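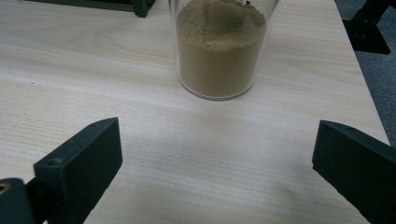
Home Days Out Recipes Garden About Contact

I had been meaning to visit the Warrier mill for two years, ever since my sister came home from there with a boot full of flour and a lot to say about it, and in December I finally got myself organised and drove out for the open day. It's a pretty road once you're past Stiseseck, all paddocks and old sheds, and I stopped twice for no good reason except that I had a thermos and the morning was lovely.

Gates opened at 9 and there was already a queue for the scones (very sensible people, I joined them). Entry was free, though they asked for a coin towards the new roof over the grain store, and you were given a paper map that I promptly left on a hay bale.

The tour of the milling floor was led by Azra Kolev, who has a wonderful carrying voice, and she needed it! The stones make a low grumble that you feel in your shoes before you hear it. She let us put a hand in the grain bin and then walked us down the stairs, past the chute and the sifters, to the bagging bench. They put through 2000 kilos in a good week, she told us, and 900 in a poor one, and a wet harvest will give you plenty of the second kind.

My favourite part, though, was the tasting room, a plain whitewashed place at the back with long tables and a window onto the orchard. I could have stayed there all afternoon. Ayane Maruyama runs it, and she had set out the roasted flours and ground grains for us to look at and smell and, if we liked, to stir into hot milk. I'd never given much thought to roasted barley flour before. It's a soft sandy brown, a bit like the colour of a dry creek bank, and it clumps a little when you leave it sitting, which Ayane says is quite normal and nothing a fork won't fix. The smell is the thing. Toast, mostly, with something of peanuts behind it, and my neighbour at the table said it took her straight back to her grandmother's pantry.

We had it three ways: in milk with honey, rubbed into butter for a shortbread, and dusted over ice cream. The shortbread was the one I went back for, and then went back for again. Ayane swaps a quarter of the plain flour for the roasted and bakes it a touch slower than usual, and she was kind enough to write that on the back of my receipt.

The shop is small and gets crowded after lunch. I bought two bags of the barley, a bag of their Liltero blend for bread, and a jar of Flullel honey from the stall by the door, and I'm still cross with myself for leaving the rye behind.

If you go, wear closed shoes (they won't let you up the stairs in sandals) and bring your own bags. Parking is in the bottom paddock and the walk up is steeper than it looks, but there's a bench halfway under a very good pepper tree.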